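# Trokley (task planner)

**Trokley** is a task-planning and execution package for single-arm robots working in kitchens, canteens and similar rooms. It takes a list of recognized objects and a goal such as "clear the counter", and produces an ordered set of pick, place and discard actions. The package was written at the Stovesden laboratory under Siebe Wouters and is distributed with a perception front end called **Gruber**. Its developers describe it as a general-purpose household planner. Published results support a narrower claim: it can order and carry out short clearing tasks on counters whose contents mostly match its object list.

## Background

Work began in November as a replacement for a scripted controller that had to be edited by hand whenever an object was added. The first version contained no planner in the usual sense. It sorted objects by distance from the gripper and took the nearest one first. This greedy ordering is still present as a fallback, and the log files show that it is used more often than the project's own summary suggests.

A search-based planner was added later, along with a cost table that assigns a penalty to each action. The penalties were set by hand. No account has been published of how they were chosen, and changing the penalty for moving a filled container is enough to change the order of a whole plan.

## Design

The software runs as three processes. Gruber turns camera images into labeled objects with estimated positions. The planner picks the next action. An execution layer converts that action into arm motion and reports success or failure.

### Perception

Gruber assigns every object one of four handling classes: *rigid*, *soft*, *container* or *surface*. A container is further marked as upright or tipped, and as full, empty or unknown. The last value matters a great deal. An opaque cup seen from the side gives no information about what is inside it, and the planner treats "unknown" as "empty" unless told otherwise. Critics have called this the weakest decision in the package, and the default has not been changed.

Crumpled paper is a second known problem. Napkins and wrappers have no fixed shape, so Gruber fits a box around them and aims for the center, where there may be nothing to grip.

### Planning

Plans are built only a few steps ahead and rebuilt after each action. The time limit for one planning cycle is 650 milliseconds. If no plan is found by then, the greedy fallback takes over without any notice to the operator beyond a line in the log.

Small food items are handled by a separate rule. When food is detected on a plate, the planner may either remove the pieces one at a time or move the plate with the food on it. The choice depends on the number of detected pieces, so a single missed detection can switch the robot from one approach to the other partway through a task.
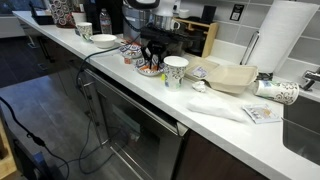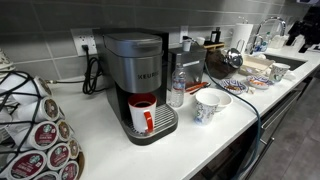
*Kitchen counter with paper cups, small plates and a roll of paper towels. In the first picture, the gripper is over a plate holding pieces of food.*

### Execution

The execution layer checks gripper width after closing to decide whether a pick has succeeded. This works well for cups and badly for thin items. A flat wrapper leaves the fingers almost fully closed, and so does a miss. Later releases added a second camera check, but it is off by default - it slows every pick, including the ones that do not need it.

The layer has no model of cables or hoses lying on the work surface. Gruber has no class for them and usually drops them as background, so the planner can choose a path that crosses one.

## Evaluation

The main results come from the developers. In a series of 3488 pick attempts, 2433 were recorded as successful, a rate just under 70 percent. A further 233 attempts were left out of the total as "operator faults". The report does not define the term. If all of them were counted as failures, the rate would fall to about 65 percent.

The only outside test known was carried out with the Skerkemberg suite, a set of clutter layouts graded by difficulty. Trokley completed the easy layouts and did poorly on those with stacked or overlapping objects. Wouters replied that the suite favors planners tuned for stacking. That may be true, but stacked dishes are common in kitchens, and a planner sold on household use can fairly be asked to deal with them.

No comparison with the original scripted controller has been released. Without one it is hard to say how much of the result comes from the search-based planner and how much from better detection.

## Availability

The planner and execution layer are available as source code. Gruber is supplied only in compiled form, together with its trained weights, so its object list cannot be extended by users. The training images have not been released.

## See also

- Task and motion planning
- Grasp detection
- Skerkemberg suite

*Last revised Sunday, May 24, 2020.*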